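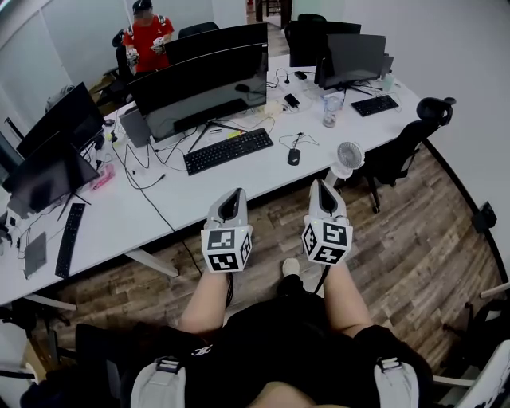 Marion Matheson had warned me that the Morin cheese works open day was mostly stairs, and that the cheese came at the end, if you were still upright. She undersold the stairs. There are 111 of them, all damp.

Our group of eight shuffled past the brine tanks while Murray Tremblay shouted facts over a pump. I caught "rennet" and possibly "lawsuit." The aging cellar smelled like a locker room with ambitions, and I liked it very much.
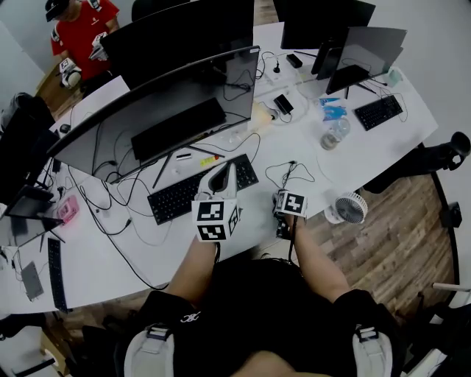 Is the tour worth five dollars? It is if you eat quickly, as the tasting plate goes around once and the man from Vutari stands near the front.

I bought a wedge of the December batch and carried it home on a warm bus.

Contact | © Morin Visits | Back to top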